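"First we let it fail on the screen"

An open afternoon at Trudel, where two robot arms learn kitchen work

When I arrive at Trudel in August, there are already 109 visitors on the list and the coffee is finished. Solène Brunet leads the group of 7 people who prepare the demonstrations. She takes me directly to the big screen at the back, where a simulated kitchen is running.

"People come in and ask where is the robot," she says. "I tell them, please look here first. We let it fail on the screen, and later we go to the real one."

The kitchen program has the name Misten. Each task in it is small: take an object, hold it, put it in another place. Brunet stops the picture at a moment she likes and lets the visitors come closer.

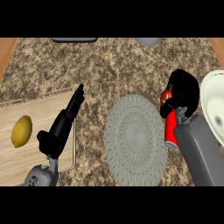 The Misten kitchen during the demonstration: the right gripper holds a red can beside the sink.

"The can looks easy," says her colleague Tekle Gebru. "But the fingers cover a big part of it, so the program must know where it is also when it sees only a piece." He finds the lemon more difficult - it is not a regular shape, and it can roll.

A visitor asks why both arms are there if only one is holding something. Gebru answers that some tasks need two hands, and that they prefer to keep the same pair for all of them.

For this open day the team prepared 300 short runs. Brunet did not remove the bad ones. "My first idea was to show only the nice ones," she says. "Then Jahangir told me it would be a boring afternoon, and he was right."

The next demonstration is at four o'clock, and she already goes back to the keyboard.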